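October 23, 2023

Cold start, so the heater went on before the kettle did. I'd promised myself I would settle the budget before the end of the month and I've been putting it off since September, mostly by making tea and moving bits of paper from one end of the table to the other. Tonight I finally sat down with the pad and did it properly.

So, the money. I've got 4000 to spend on kit for the whole of the next stretch, and that has to cover grippers, spares, power, storage and all the small bits that go in the box for picking up and sorting. It sounded like loads when Damilola first told me (I did a little dance in the hall!) and it sounds like a lot less now I've written everything down in a column.

The big question is how many more of the hand-held grippers to get. The Rumwood quote came in at 575 each, which made me wince, but that includes the spare pads and a year of repairs. Parkuvlow are cheaper on paper. Then you read down the page and the pads are extra, the case is extra, the delivery is extra, and by the time I'd added it all up on the back of an envelope I was cross with them. I rang to ask whether they'd do a price for four and got put on hold for so long that I'd peeled all the potatoes by the time someone picked up. They said they'd email. We'll see.

Damilola Adebisi thinks we should buy two pairs now and wait on the rest. I think she's right, though I sulked about it for a good hour. Four grippers at the Rumwood price is 2300, and that leaves 1700 for everything else. If I'm careful that's fine. If I'm me, it's tight.

Next line on the list was a decent storage drive. 249 for the one I want, and there's a cheaper one that I don't want, and I've put the dearer one down in pen so I can't talk myself out of it. After that I've set aside 200 for objects – spools, lids, little round things, things with awkward necks, things that roll. Honest confession to the diary: I'd spend the whole pot on those if I was let loose. I went round the shop in Skudunby last week and came out with a bag so heavy the handle went.

Spent the afternoon with the box on the table and the pink cloth underneath, as ever, trying to work out which sizes are worth buying more of. I like the spool shapes best for this. There's a wide bit, a narrow bit and another wide bit, so you have to think about where you want the jaws to go, and a plain block doesn't make you think at all. I've put down a dozen more spools, mixed colours. 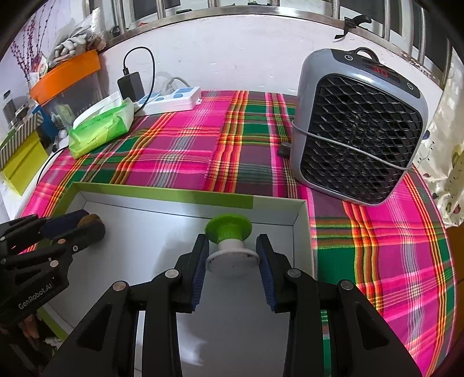
Green and white spool between the jaws, second gripper over the side of the box, heater on.

I also want a proper lamp and a longer power strip, and I've written both down with a question mark. The lamp will probably win. Ismail have one with a clamp in their catalogue that would go on the edge of a table, but I need to measure the thickness first and I couldn't find the tape. Looked in three drawers. Found the good scissors, so not a wasted trip.

Still to do: email Damilola the list before she asks for it again, chase Parkuvlow one last time, and ask Rumwood if the repairs cover the pivot pins or only the pads. Oh, and find out whether the 575 is with VAT or without, which I should have asked at the very beginning and which could knock the whole column sideways. I'll ring them first thing.

Bed now. Potatoes were nice.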